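just got out of the Vakley, thread while it's fresh, typing on the train so bear with me

1/ went for the Cuiping Li show. seven rooms, all moving image, mostly work she made in the last ten years plus two early pieces I'd only ever seen as bad rips. it's called Slow Weather and it closes end of July. go before then

2/ first room is almost pitch dark. one projector, 16mm, loud. the film is a harbor at low tide and it runs 18 minutes and the sound you think is water is the projector. took me half the film to work that out. lady next to me got it right away and laughed

3/ no benches in room one. bring a friend you can lean on

4/ room two is the famous one, Ulummont. three screens, her mother's village the year before the valley got flooded for the dam. I've read so much about it I figured I'd feel nothing. wrong. the left screen is just a door for a very long time and then a hand puts a bucket out

5/ what the reviews skip: the three screens aren't in sync. they're different lengths, so the match-ups change every time around. a guard told me he's been in there since opening and still catches combos he hasnt seen. best job in the building imo

6/ he also said people leave after one loop and miss it. stay for two at least. I stayed for three and missed lunch

7/ small complaint. sound bleed. you can hear room four from room two, a kind of low hum, and it sits right on top of the quietest part of the center screen. somebody should hang a curtain, a thick one

8/ room three is the archive room. contact sheets, notebooks, letters to her lab complaining about the color timing. she complains beautifully. "the green is a hospital green and I asked for a pond" is going on my wall

9/ there's a case with her splicer in it and a shoebox of trims. 164 little strips of film, each one tagged in pencil. the label gives the number, I did not stand there counting. the tags say stuff like "too pretty" and "bird, maybe later"

10/ I want to know if bird ever got used. if anyone reading this knows please tell me

11/ room four, Zevanance, that's the hum. newer piece, digital, one huge screen, no people in it at all. just light going across a wall in her studio, morning till dark, sped up and then not. half the room was on their phones. I liked it a lot more than I expected, maybe because my feet hurt and there are finally beanbags

12/ somebody's kid fell asleep in there. correct response 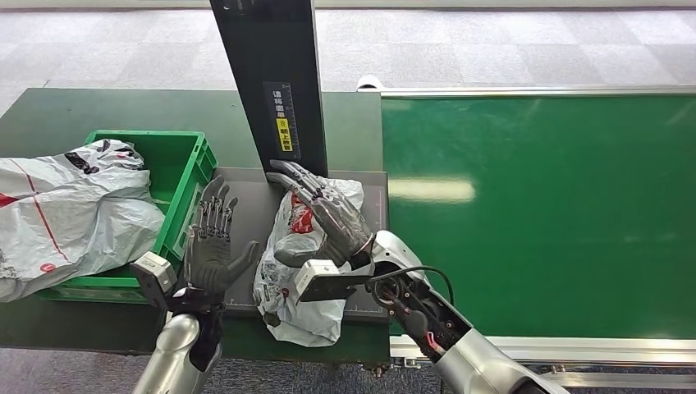

13/ room five is where I'd argue with the curators. it's a room about hands, clips from eleven of her films where someone is making or mending a thing, cut together on a row of small monitors. nice idea, but she didn't make it, they did, and the wall text is super vague about that. pulling shots out of films that work by being long is kind of a weird thing to do to her. and the clips all go for the same pose, the lifted hand before it starts work, like the gray robot hand up there with its fingers pointing straight up. one of those is great. a whole wall of them and you stop seeing it

14/ my friend disagrees with me completely on this and says room five was the only one where she understood what the fuss is about. so. fair enough. go argue with her

15/ room six is a screening room with real seats and set times, which I wish the rest had. they run Kang at 11 and again at 2:30. get there early, it filled up and they do shut the doors

16/ Kang is the long one, her brother driving a bread truck up and down the same coast road. he talks the whole time. about bread, about his knee, about a neighbor's roof. then there's a stretch near the end where he stops talking and she doesn't cut and you can hear the crates shifting in the back. I wont say more

17/ subtitles are white on pale sky for the first ten minutes or so, sit close

18/ last room is tiny and I nearly walked past it, it's down the hall by the coat check. one old monitor on a plinth, her student film. a woman tries to fold a map in the wind. that's it that's the film. I watched it four times

19/ ok practical stuff since people are already asking in replies
tickets are timed but they didn't check mine
bag check is free and you have to use it
the cafe closes at 3 and they mean it
bring a sweater, room two is freezing

20/ catalog: pretty but HEAVY, and 300 pages of it is stills. the essay on Ulummont is good, the interview is better. they numbered the print run by hand and mine is 3901 so I guess not that rare lol

21/ the stills thing bugs me a little. her stuff on paper looks like nice landscape photos and you'd never guess how funny it is. Kang got real laughs today, big ones

22/ somebody asked if it's ok for people who don't do video art. I think yes?? start at the back, map film first, then Kang, then walk forward to the harbor. I did it in order and was already tired by the time I hit the good seats

23/ somebody else asked about wheelchair access. ramps everywhere I looked, and room six has spaces at the end of the second row. room one is really dark though and the floor slopes down a bit, so ask a guard to walk in with you, they were super nice about it

24/ no photos in one and two, fine everywhere else without flash. one guy tried to film the whole of Zevanance on a tablet held over his head. arm of steel

25/ there's a talk next week with her longtime sound person, free with a ticket, small room. I'm going to try and get in and ask about the projector noise in the harbor film, whether that was planned or they just liked it once they heard it. will report back

26/ correction to 4, it's a basin not a bucket. friend texted me. she's right, it's blue enamel and everything, I don't know where I got bucket

27/ my stop. more tomorrow if I remember anything, I took notes in the dark and can read maybe half of them. one just says "goat??" and there is no goat in any of these films that I can recall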